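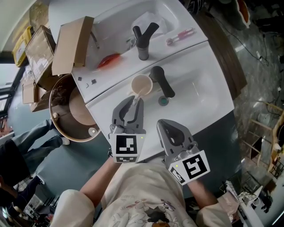

## How to read a report of a wildlife die-off without getting taken in

Every summer my feed fills up with dead fish, dead birds and very confident people. By the second day there's a cause. By the fourth there's a different cause, and the first one never gets taken back. I've followed these stories for a long time, mostly around Stovton and the reservoirs north of it, and I've been fooled often enough to work out a routine.

### 1. Find the count, then find who made it

A headline says 245 geese were found dead at a lake. Fine. Did someone walk the shore and count, or did someone stand in one place and multiply? Both are allowed, but they aren't the same number and they shouldn't be printed the same way.

Look for the words "carcasses collected." Those were picked up and bagged. "Birds affected" can mean almost anything, including birds that flew off looking tired.

When the geese turned up at Revidley, the first story said "hundreds." The collection sheet, which you could get by asking at the front desk, said 40. I don't think anyone lied. A man on a dock was asked how many, and he gave the sort of answer you give on a dock.

### 2. Ask what's normal

Animals die all the time and mostly we don't look. A lake with a few thousand geese on it in December is going to have dead geese. If the report has no figure for an ordinary month, you can't tell whether you're reading about an event or about someone who went for a walk.

Try the county's older reports. If there aren't any, write that down too, and be suspicious of the phrase "never seen before."

### 3. Separate the sample from the story

This is where I lose patience. "Tests confirmed the toxin" usually means it was in the water. Was it in the animal? Which organ? How long had the body been lying in the sun?

Things to look for:

- where the samples came from, tissue or water or both
- how many animals were opened up
- the gap between death and sampling
- which lab did the work, and whether it tested for anything else

The last one matters a lot. A lab that was asked to look for one thing will report on one thing. Garba Okonkwo, who taught the necropsy course I took, used to hand back our write-ups with "what else?" in the margin and no other comment. I found it irritating at the time.

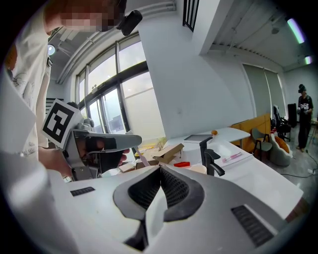
If three animals were opened out of 100, the report should say so near the top. Three can be enough when they all show the same damage and the rest of the evidence lines up. It can also be the three that were closest to the parking lot.

### 4. Check who should have died and didn't

A poisoned pond should be hard on more than one kind of animal. When only one species goes down, there may be a good explanation: it drinks more, feeds in a different spot, or can't handle a dose that others shrug off. I want to see that explanation written out. At the Teshome ponds the ducks were fine, the frogs were fine, and the report skipped over both.

Scavengers are worth a line as well. Were there any on the bodies, and did they get sick?

### 5. Weigh the verbs

"Likely," "consistent with" and "linked to" are the agency being careful. They tend to vanish by the time the story gets to the headline. Go back to the original statement and copy out the sentence with the cause in it, word for word. I keep mine in a plain text file with the source next to it.

Pichit Ongart, who edits the Fondley bird newsletter, thinks I overdo this and that "likely" means "yes" in a press release. Sometimes it does. I'd still like to see the lab sheet.

### 6. Come back later

Set a reminder for roughly 20 weeks out. Tissue results are slow, and the final report often goes up on a page with no link to it from anywhere. Search the agency's site for the lake's name plus "final" or "addendum." If you get nothing, email and ask for the case number.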